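Design and Manufacture of Lamps and Furniture
Handout 4: Small producers and the question of the catalog
October 4, 2025

Please read this before the next session and bring it with you. The two cases are simplified for teaching, but the decisions in them are the ones you will meet if you work in a company of this size.

1. What we mean by a catalog

In the first handouts we used the word catalog for the printed or online list of products. From now on we use it in a wider sense. A catalog is everything the company promises to be able to make, at a known price, within a known time. A lamp which is shown on the web page but needs fourteen weeks and a phone call is not fully in the catalog. A shade in an old color which the workshop still makes for two hotels is in the catalog, even if no customer can find it there.

This difference matters when you calculate cost. Each item that can be ordered needs drawings, molds or jigs, spare parts, and one person who remembers how it goes together.

2. Case A: Sekari

Sekari makes table and floor lamps. The company began with one model, a reading lamp with a turned base, and it kept this model while adding others every year. When the present management came in, the catalog had 590 references. Only 27 of them made most of the sales.

The first idea was to cut everything else. The sales agents were against it, and they had a good argument: architects choose Sekari for the large range, even when they finally buy the common lamp. So the company divided the references in three groups. The first is kept in stock. The second is made to order in fixed weeks of the year. The third can be made only if the client accepts a minimum quantity.

Look carefully at the second group, it is where students usually make mistakes in the exercise. The fixed weeks are the important part. Without them the second group becomes simply a slow version of the first. 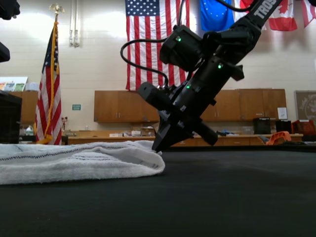 Production and suppliers

3. Case B: Mulley and Adeleke

Mulley produces chairs and low tables. It buys its metal parts from Adeleke, a foundry that works also for the lighting industry. The minimum order for a cast part is 1,000 pieces, and Mulley sells much less than this of any single chair.

The solution was in the design office. One bracket was drawn again so that it fits five chairs and one table. Two of the chairs became a little heavier, and the designers did not like it — I think they were right about one of the two. But the bracket now is ordered once a year and the price is stable.

The finishing is done by Gendarero, with a delivery time of 22 working days. When you draw the calendar for this case, put the finishing after the casting and before the assembly. Every year some groups leave it out.

4. Terms to know

Reference: one product in one size and one finish.
Family: references which share the main structure.
Common part: a part used in more than one family.
Reissue: an old model put again in production, with or without changes.

5. For the next session

Choose one family from a real catalog of lamps or furniture. Make a table with its references and mark the parts that you believe are common. You will not be able to confirm all of them from outside, so write a question mark where you are guessing. One page is enough. The reissue of old models we leave for handout 5.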